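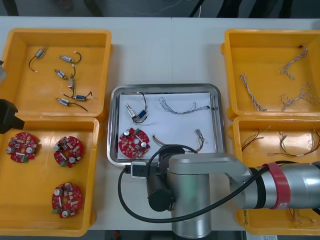 Sorting salvaged solenoids and circuit boards into bins

If you strip old equipment for parts, you end up with a box where everything is tangled into everything else. Solenoids are the worst for this. The leads wrap around each other, the connectors catch, and pulling on one brings up four more. This page covers how I set up a table for sorting them along with small circuit boards, how I lay the parts in the bins, and how I check and store them afterward.

I wrote it after working through a batch of 217 mixed parts with Darcy Henare in February. We did the first half badly and the second half in one evening.

What you need

A table with a plain light top
Four shallow bins with open tops
One metal tray with a flat bottom
A multimeter with clip leads
Small side cutters
Masking tape and a pen
Paper bags or antistatic bags for the boards
Soft twist ties

Shallow bins matter more than you would expect. In a deep bin the parts land on top of each other and you are back where you started. I use orange plastic ones with a wide rim, which makes them easy to pick up with one hand. Black leads show up well against orange. They show up badly in a gray or black bin, and you will miss a loose connector.

Laying out the table

Put two bins on the left, one behind the other, and two on the right the same way. The tray goes in the middle. Mine is stainless steel.

The back left bin is for solenoids and the front left bin is for boards. These are the parts waiting to be looked at. The two bins on the right are for parts you have finished with; in the picture they hold braided wires at the back and wire harnesses at the front. Everything crosses the tray on its way from left to right. One part on the tray at a time.

Keep drinks and the cutters' offcuts off the table. Offcuts of wire are the most common thing I find stuck under a board later.

Filling the solenoid bin

Do not tip the box out. Lift the solenoids out one at a time by the body, never by the lead. The point where the lead enters the coil is weak, and on older parts the insulation there can be stiff and ready to crack.

If two are tangled, set both down and work the connector ends free first. The small white connectors have a locking tab on one side that hooks on other wires. Turn the tab away from the tangle and it will usually slide out.

Space them out in the bin so the bodies aren't piled up. Six at a time is comfortable in a bin of this size. With ten, the leads start crossing again. It doesn't matter which direction they point, and a lead can curl however it likes as long as you can follow it by eye from the coil to the end.

Filling the board bin

The boards I had were round and red, with a hole in the center and a green terminal block at the edge. Pick them up by the rim. The center hole looks like a handy place to put a finger, but on a crowded board you can end up pressing on the small parts next to it.

Lay them flat, component side up. Three to a bin is enough. Do not stack them, even for a minute. Silver can capacitors stand taller than most of the other parts, so a board placed on top rests its whole weight on them.

Touch something grounded before you start, and again if you get up and walk across carpet.

Checking a solenoid

Move one to the tray and put a sheet of paper under it, as bare metal terminals touching a steel tray will give you nonsense on the meter.

1. Look along the lead for nicks or bare spots.
2. Push the plunger in with a fingertip, if it has one. It should move without scraping.
3. Set the meter to resistance and clip on to the two contacts in the connector.
4. Write the reading on a bit of masking tape and fold it around the lead like a flag.

An open reading means the coil or the lead is broken. Wiggle the lead near the body while watching the meter. If the number comes and goes, the break is in the wire and may be worth fixing. A reading near zero means a short, and I throw those out.

Compare readings only between solenoids of the same type. In our batch the Katetti coils should have read 53 ohms and the Sethi ones 100, so a 53 in a Sethi body told us somebody had swapped a label years ago.

Checking a board

Again, paper on the tray first. Look at the tops of the capacitors. They should be flat. A domed top or a brown crust at the base means the board goes in a bag marked for repair.

Then look at the terminal block. Try each screw a quarter turn and back. Blocks get cracked when someone pulls the wires out without loosening them, and the crack is normally on the side facing the edge – tilt the board toward a lamp to find it.

I don't power anything up at this stage. It slows the sorting down and mixes two jobs.

Moving parts across

When the part is checked, put it in the matching bin on the right. Loop the lead loosely and hold it with a twist tie. Don't wind it tight around the body.

Storing them

Empty the right-hand bins when they fill up. Solenoids go in Flestard drawers, one type per drawer. Boards go in bags, one per bag, standing on edge like records. Mehwish Gondal keeps more than 600 boards this way and writes the source machine on every bag. I copied that after finding I had nine boards from a Jundametti unit and no idea which revision they were.

Wipe the tray before you start the next type of part. Metal filings from the plungers collect there and they do get onto the boards.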